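Kilt and Sporran Maker Stakano to Open Second Workshop in Jamport

Stakano, the Highland dress maker best known for its hand-cut leather belts and day sporrans, is moving its leatherwork into a separate workshop in Jamport. The company will keep its existing shop in Plakthorpe, where kilts will still be measured, cut and sewn. 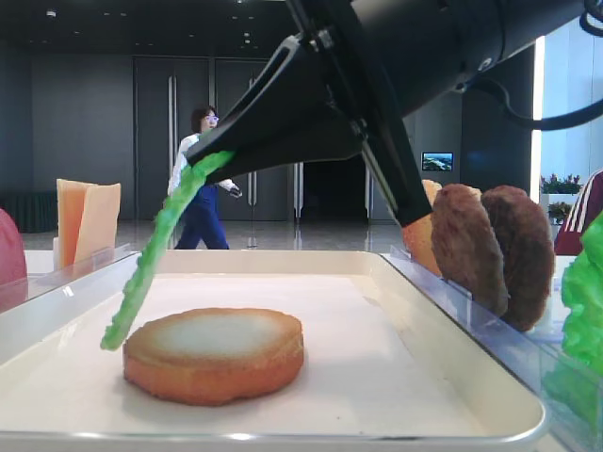
JAMPORT, May 2022

The new workshop takes up the ground floor of a former saddlery on the harbor road. It has room for four cutting benches, two stitching machines and a small dye room. Stakano signed a five-year lease on the building after looking at several places closer to Plakthorpe.

Fraser Urquhart, who runs the business, said the Plakthorpe shop had run out of space for hides. Leather was being stored in the fitting room and on the stairs, and customers coming in for a measurement had to step around it.

"We had one bench for kilts and one for leather, and both crews wanted the big one by the window," Urquhart said. "Wool and dye should never have been in the same room to begin with."

Stakano now makes up to 2000 belts and sporrans a year. Most are sold to pipe bands, wedding hire shops and individual customers who order by mail. The hire trade slowed sharply when large weddings were put off, but orders have come back and the wait for a made-to-measure dress belt has grown to nine weeks. Urquhart expects to bring that down to five once the Jamport benches are all in use.

Three leatherworkers will transfer from Plakthorpe, and the company is hiring two more. One of the openings is for a trainee. No experience is needed for that post, though applicants should be comfortable with hand tools and able to stand for most of the day.

The workshop will also handle buckles and chain straps. Stakano has bought the patterns and remaining stock of Todorova, a small buckle maker that closed in December when its owner retired. The purchase included 539 finished buckles in brass and pewter, along with the molds for a thistle design that several pipe bands still wear. Bands that need matching replacements can send in an old buckle and have it checked against the molds at no charge.
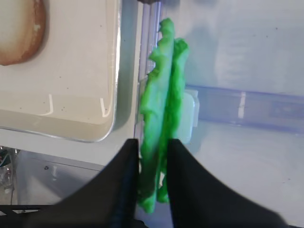 Green strips held upright between two black gripper fingers.

Prices on current belts and sporrans will stay the same through the end of the summer. The one change is to custom tooling, such as a clan crest or a set of initials on the flap, which will be charged by the hour. The first half hour is included in the price of any dress sporran.

Repairs are moving to Jamport as well. The most common jobs are worn belt loops, broken chain links and linings that have come away at the seam. Customers can drop items off at either address - the van runs between the two shops twice a week - or send them by mail with a note describing the problem. Sporrans with fur or horsehair should be packed flat in a box, not in a padded envelope, as the hair creases and is slow to recover.

There will be no retail counter in Jamport at first. Visitors who want to see hides and choose a color can come by appointment in the afternoon. Swatch cards with 12 leathers are available by mail, and the deposit on a card comes off the price of the order.

Kilt fittings, jackets and hose are not affected and remain in Plakthorpe at the usual hours. Orders already placed will be finished at the shop where they were started.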